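Dramura Graffiti Barrier Coating, Clear

Dramura is a clear protective coating for storefront walls, roll-down shutters and masonry exposed to repeated tagging. It is supplied by Vonden to business districts, property managers and licensed contractors. 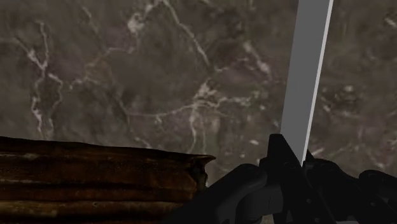 Once cured, the coating allows most spray paint and marker to be removed with Bandisura cleaning gel and a low-pressure rinse. Two coats are required. Full cure takes 7 days, during which the surface should not be washed.

Coverage: up to 400 square feet per pail
Finish: matte or satin
Storage: indoors, protected from freezing

Orders placed by business associations ship within 28 days. Unopened pails may be returned in that period. Tinted versions will be available in October.

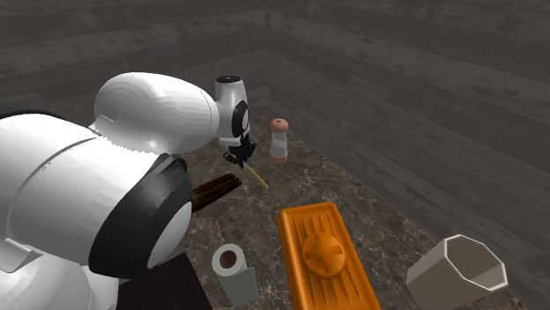 White robot arm with a black gripper holding a thin yellow stick.

Safety data sheets are provided with each order. Contractors should test a small area before full application.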